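Do you really need to wash new clothes before wearing them?

ljubica_d
Posted August 4, 2025
Bought two shirts from Claston and the tag says "wash before first use." My mother swears by it. I suspect it's a line they print so nobody can complain later. Has anyone seen a real reason?

grusero27
Dye. Wear new dark jeans on a light couch and you'll have your reason.

threadcount978
That's jeans. People always bring up jeans. I've worn white shirts straight off the rack for years and never had a rash or anything else.

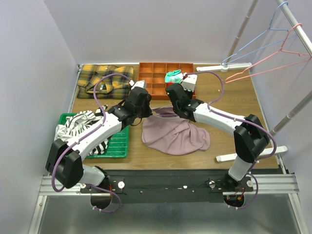
Does one wash get all the loose dye out?
Usually it takes two or three for dark cotton, and some reds keep bleeding longer than that.

ljubica_d
Okay, but mine are pale gray. So the dye argument doesn't do much for me.

Biljana Kelmendi
It's also the finish they put on so shirts don't wrinkle in shipping. Makes my neck itch every time. And you don't know who tried it on before you.

threadcount978
Someone tried it on for a minute – I'll live. I sat on a bus seat this morning that was surely worse.

grusero27
Then don't wash them, but don't come back in January asking why your collar itches.

ljubica_d
I'll wash one and wear the other as is. Not expecting to notice anything. Is it all right to hang them up to dry, or does that stretch the shoulders?

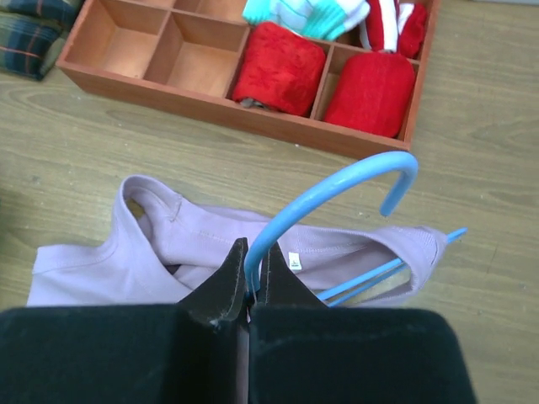
Light blue plastic hanger

Biljana Kelmendi
Plastic is fine for a shirt. Knits I dry flat.

threadcount978
I dry knits on hangers too. Still waiting for the famous shoulder bumps.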